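Notes on collecting folding demonstrations, part 2

April 4, 2021

The first post covered mounting and calibration. Since then I have had a few emails asking about the collection itself, mostly how many demonstrations we record and what gets thrown away. Short answers: more than we planned, and more than I would like.

The task is garment folding with two hand-held grippers, one operator, one table. Each gripper carries its own wide-angle camera and logs pose and finger opening. The recordings go into a training set for a policy we call Camacho, which predicts short chunks of motion for both hands from the two camera streams. The logger is called Deta. Neither name stands for anything.

The target for this round was 1,000 usable episodes. We recorded 2,195 to get there. An episode starts with the garments flat and the grippers in the air, and ends when the operator lifts both tools clear of the cloth. Anything that fails the sync check, loses tracking for longer than the limit, or ends with the garment in a state the operator would not accept is dropped before it reaches training.

Tracking loss is the largest category by a wide margin. Visual-inertial tracking on a camera this close to a tabletop depends on having something to lock onto, and a pale table does not offer much. When both grippers drop low over a plain shirt, most of the image is cloth and tabletop, and the cloth is the thing that moves. The wide lens helps because the rest of the room stays in view at the top. We lose far fewer episodes when the operator keeps the approach angle shallow enough that the far wall never leaves the image. That is now written into the operator notes, along with a limit on how quickly the wrist can be turned during a regrasp.

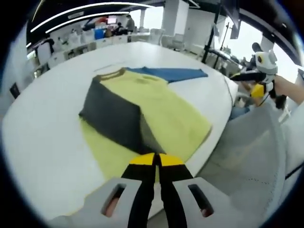
The second category is what Heriberto Hinojosa calls hesitation, and it took us longer to define. A person holding two grippers over a shirt will often hover, close the fingers a little, open them, then commit. A policy trained on enough of that learns to hover too. Our early checkpoints would park above a collar and twitch until the timeout. We tried trimming the pauses automatically with a velocity threshold, which also removed the short stops that matter, such as the settle before a pinch. Heriberto now marks them by hand in Irnetti, our review tool, at double speed. It is dull work and he is better at it than I am.

Regarding variety: we rotate garments by colour, weight and size, and we put more than one piece on the table at once. Early on we used a single shirt, centred, with the hem toward the operator. The resulting policy folded that shirt very well in that position. Turned by a modest angle, it grabbed at bare table. Now the operator lays garments down from a printed sheet of starting arrangements, 21 in total, including overlaps where one piece lies across another. Overlaps are the hardest for the model and the slowest for the operator, so they were under-represented until we set a quota for them.

Colour turned out to matter more than I had allowed for. Dark cloth on a light table segments itself, more or less. Dark cloth on dark cloth does not, and neither does a pale shirt late in the afternoon when the exposure has drifted. We locked exposure and white balance for a while, then unlocked exposure again, as the fixed setting blew out anything near a window. White balance is still locked.

Operator differences are another matter. Helge Brekke folds the sleeves in first and I fold the body first. Both give an acceptable result, and mixing them gave us a policy that started one way and finished the other. The usual advice is that a sufficiently expressive model will cope with several modes. Ours coped in the sense that the loss went down. On the table it would bring in one sleeve, reconsider, and drag the collar sideways. We have standardized on Helge's order for this round. The older episodes of mine are kept under a separate tag, and I may try conditioning on the tag later if there is compute to spare.

Some smaller items, for anyone setting up something similar:

Fingertip wear changes the grasp. Once the tips get slick the operator compensates by pinching deeper, and that shows up as a slow shift in recorded finger opening. We log tip changes now.

Record the gripper calibration at the start of every batch, even if nothing has been touched. We lost most of a day's work to a width offset that could have been caught by opening and closing the fingers once.

Keep sessions short. Reject rate climbs noticeably in the second hour, mainly through tracking loss from quicker, sloppier wrist motion. Swapping operators fixes it. Coffee does not.

Do not tidy the background between sessions. People walking around, chairs in different spots and screens changing are all useful variation, and the policy should be ignoring them anyway.

Storage is handled by Flirus, which is an aging server under my desk with a label on it. Raw video stays there until the episode has passed review, then gets re-encoded at a lower bitrate. I compared training on raw and re-encoded footage for one small subset and saw no difference outside the noise between seeds, but the subset was easy and I would not lean on that result.

Next up is trousers. The starting sheet is drafted, and Helge has already objected to half the arrangements on it.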